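Flindik Sorting Corner

README for the picture and label set, second release

What's in this folder

Flindik is a collection of photos, label sheets and sorting notes about one very ordinary job: getting empty drinks containers off a table and into the right bin. Bottles, cans, cards with words on them, gray bins. I love this stuff! I started the set in June with a table, a few bins and a bag of empties, and it has grown well past what I planned.

The folder holds 400 photos, 300 of them with a finished notes line and the rest waiting their turn. There are also the printable card sheets and a plain text file of sorting rules. Everything is free to use for teaching, for layout ideas, for testing your own sorting labels, or for anything else you can think of.

Folder layout

photos/ – all the pictures, in one flat folder
notes.csv – one line per photo, see the fields further down
cards/ – the word cards, ready to print on white card stock
rules.txt – which thing goes where, with the odd cases
changes.txt – what changed between releases

The bins

The bins are soft-sided, gray and open at the top. I tried hard plastic tubs for the first release and went back to soft ones very quickly, mainly for the noise (a can dropped into a hard tub is LOUD, and a glass bottle is worse). Soft bins also fold flat when you're done, so the whole corner fits on a single shelf.

They do sag, though. If you copy this setup, put something heavy-ish in first or stand the bins against each other.

The cards

Each card is white with one word in black capitals. I went back and forth on colors and little drawings, and plain words won. They print on anything, they're easy to replace when they get sticky, and you can add a new group in a minute with a marker.

The cards sit at the rim of the bin. Clips hold well on a thick rim; on a thin one a card wanders, so check it now and then. In the notes file the card word is always written in capitals, the way it's printed.
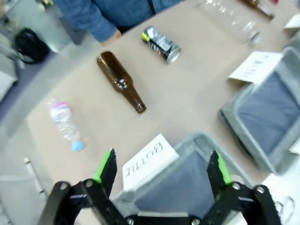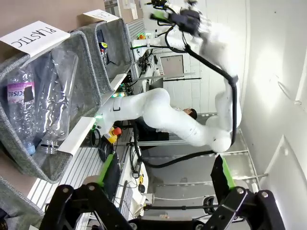

Empties on the table, and bottles sorted under PLASTIC

Words on the cards, and what they mean

PLASTIC – clear or colored plastic bottles, caps on or off, crumpled or whole.
CAN – drinks cans of any size.
BOTTLE – the trouble word. I use it for glass. A plastic bottle is also a bottle, of course, and people new to the rules put it there all the time. I've kept the word anyway, as mix-ups like that are some of the most interesting lines in the notes. If you want a calmer afternoon, print the GLASS card from the same sheet.

Konrad Pichler wrote the first version of rules.txt and argued (at length, and very well) for GLASS from the start. His reasoning is in the comments at the bottom of that file and it's worth a read.

Fields in notes.csv

photo – file name
things – the loose items you can make out, in everyday words
bins – card words that can be read, empty if none can
state – "on table", "in bin" or "both"
blur – none, some, lots
tilt – yes or no
remark – free text

The things field uses simple names: "water bottle", "glass bottle", "can". Brand names go in the remark, and only if they can be read. Please don't guess at half a word – write down the letters you have and leave it there. Cards get the same treatment. If the lettering is too blurred to read, the bins field stays empty, even when you're pretty sure what it says.

Upside-down cards count as readable if you can read them after turning the picture. That rule changed between releases, and it moved 14 photos out of the "empty" pile.

Odd cases

Crumpled bottles: still PLASTIC. Write "crumpled" in the remark. I find them much harder to spot at a glance than whole ones, so they're good to search for.

Dark cans lying on their side: easy to take for a bottle in a quick look. Check the rim.

Loose caps: they go with PLASTIC if they're plastic. Metal ones I leave out of the set.

Cartons: there's no card for these yet. Ollik, the next set, will have one, plus paper cups!

Setting up your own

You need a table with clear space, at least two bins and the cards. Start with 10 items. More than that and the table turns into a traffic jam, and you spend your time moving things out of the way of other things. Rinse everything first, let it drain upside down on a rack, and wipe the table between rounds. Lay the bottles down before you start if your table wobbles like mine.

Known gaps

Lots of water bottles, not many jars. Hardly any large cans.
Baranauskienė's older label sheet used lower-case words. A few remarks still do too, and I'm fixing them as I find them.
The Colus notes were merged by hand, so watch for double spaces in the remark field.

Changes

September 11, 2019: second release. New rule for upside-down cards, hard tubs dropped, GLASS card added to the sheet, nearly all spelling slips in the things field cleaned up.

Corrections are very welcome, however small. Send the photo name and the line as you think it should read, and I'll put it in the next release with your name in changes.txt (or without it, if you prefer).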